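Stories > Short Fiction > Dating

The Third Date Rule

November 5, 2021
By Leonie Fankhauser

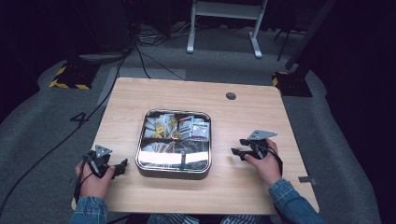 1. Grurnholm

Moser had a rule about third dates, and he told me what it was on our first one, between the bread and the soup. By the third, he said, you know. I asked what you know. He said you just know, and tore a roll in half.

I had met him through Kernero, an app that claimed to have matched us on 59 points of character. I'd answered the questions on a bus, half of them with my thumb in the wrong place, so I had my doubts about the 59.

He was pleasant enough. He held the door, he tipped, he asked about my sister and waited for the answer. I have known men who did all of that for up to a month.

2. The walk

For the second date we walked along the river at Hunirora, where it rained sideways. He gave me his scarf. My sister, when I told her, made the noise she makes at weddings.

"A scarf is a scarf," I said.

"He was cold, though?"

"He said he wasn't."

"Well, then," she said, as if that settled it. She married a man who lent her an umbrella in April, and he has never once let her forget it.

3. The third

He was late. Forty minutes I could have forgiven, but he was 41 minutes late, and he knew the figure because he had timed himself running from the station. He stood by the table with his hair stuck to his forehead and no flowers, no speech, nothing.

"So," I said. "Do you know?"

He sat down and thought about it for so long that the waiter came and went away again.

"No," he said. "I made that up. I read it somewhere and it sounded good at dinner."

It was the first thing he'd told me that I believed without checking. I pushed the menu across to him - I had already ordered, I wasn't going to starve over a rule - and asked if he wanted his scarf back.

"Is it dry?"

"Mostly."

"Keep it till it is," he said, and started on my bread.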